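Can a machine clear the table and wash up yet, or is it still only videos?

Posted in Home & Workshop by Farzana Dewan

Good evening to all. My mother has bad hands and I do the kitchen for both of us after work. I read everywhere that robots will soon do the household chores. A man at the Dindis repair café told me to wait one year and buy an arm. I have 160 pounds saved, so I know I cannot buy much now. My question is only if it is worth waiting. I need cups and bowls taken from the table and put in the sink, and the table wiped. Is there a machine which does this in a normal home?

Ivan Palamarchuk

No. Buy a dishwasher, second hand.

Mafalda Correia

I will try to answer more fully, because I work with such arms in the training workshop at Borkness. We practise first on the computer and after on the real table. Picking up one cup is no longer the difficult part. If the cup stands alone and the arm knows where it is, two fingers close on it and lift.
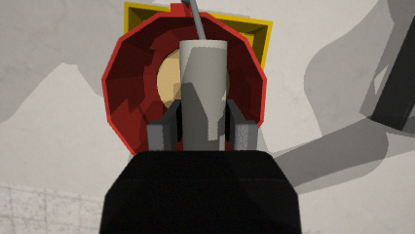

The difficult part is everything near the cup. A bowl standing close behind, a spoon or a straw which sticks out at the top, a shadow which the program takes for an edge. Last June we made 70 tries with one cup and one bowl on the real table, and 30 went wrong. Most often the finger pushed the bowl away. A person feels this and corrects without thinking - our arm does not feel it.

Wiping is easier than you would expect if the table is empty, but somebody must empty it first. For your case I would not wait. Ask me again in some years.

Shahnaz Weerasinghe

I agree with Mafalda about homes, but a shop floor is different. At Wullico we have an arm that moves 178 pots in one shift from belt to tray, and it seldom drops one. The pots are all the same and they always come to the same place. In my own kitchen I would not trust it with my tea glass.

Farzana, please look also at a trolley with big wheels. My aunt uses one from Talukder and she carries everything to the sink in one go.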